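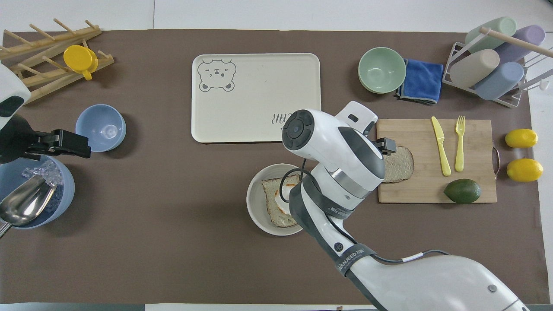 Gratside Allotment Association
Minutes of the site meeting, December 10, 2018

Present: Wendy Wragg (chair), Marjorie Hulme, Annunziata Amato, Tracey Horrocks (minutes)
Apologies: Ghizlane Radwan

1. Minutes of the last meeting
Agreed as a correct record, with one change: under item 6, "Bruvell Lane" to read "Bruvell Road".

2. Water supply
The supply to the lower troughs was turned off at the stopcock and the pipes drained down. The float valve on trough 4 does not close fully. Mackay have quoted for a replacement valve and 2 metres of new pipe. Quote accepted. Work to be done before the supply is turned back on.
Action: MH to confirm with Mackay.

3. Plots and waiting list
There are 42 names on the waiting list. Four plots fall vacant at the year end. AA proposed that the two full-size plots be halved before letting. TH asked whether the dividing path would come out of both halves equally. It will. Proposal carried.
Action: AA to mark out and write to those at the top of the list.

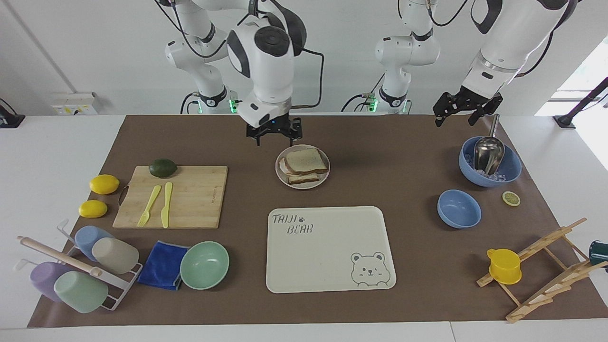 White plate with two slices of bread, and a large blue bowl at the corner of the table.

4. Drainage, Wullport side
Standing water reported along the boundary ditch. The culvert grating is blocked with leaves and silt. The council has been told and has given a reference number but no date. Plot holders may clear leaves from the grating by hand but must not lift it.

5. Bonfires
Two complaints received from Bruvell Road. Present rule (no fires before dusk) to stay in force. WW to put a copy on the gate.

6. Rents
Invoices to go out in February. Late payers to be allowed up to four weeks, after which the plot is treated as given up.

7. Any other business
MH reported that the padlock on the top gate is stiff. TH to oil it.

Next meeting: February, date to be fixed by WW.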